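In praise of the mixed bin

I have a metal bin on the shelf by my back door, and everything without a home goes into it. Glasses, knobs, odd parts, the heavy lump of something I was going to look up. My sister thinks it's a disgrace. I think it's the best thing in the house!

We've been sold on sorting. Every drawer gets a divider, every divider gets a label, and then you buy one green glass at a yard sale and there's no label for it. So it sits on the counter for 2 weeks making you feel guilty. A bin doesn't ask what category you are. It just takes you in, and I love that about it.

And things look so good together when they don't match! Put a green glass in a cabinet with 6 others and you stop seeing it. Lay it on its side on bare metal, near a clear one and a dull gray block, and suddenly you notice the facets, and how the light lands right in the middle of it.
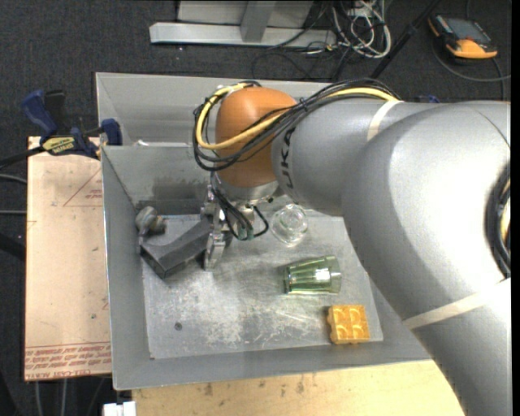

What about breakage?

Fair point, and it's the one Jitendra Shakya raised when I went on about all this at the Grulholm swap meet (he repairs lamps, so he has opinions about glass). My answer is to keep the group small. A mixed bin works when you can see the floor of it. Once things start riding on top of each other you've got a junk pile, and I won't defend a junk pile.

So leave gaps. Let the tumblers lie down if they want to, with some room to themselves. Thick-bottomed glasses are tougher than people think, but I still wouldn't drop a knob on one.

Then go through it when the mood takes you. I did mine in June and found the handle for the pantry door, which I'd been opening with a spoon. I was so pleased I put the kettle on and went through the whole bin again.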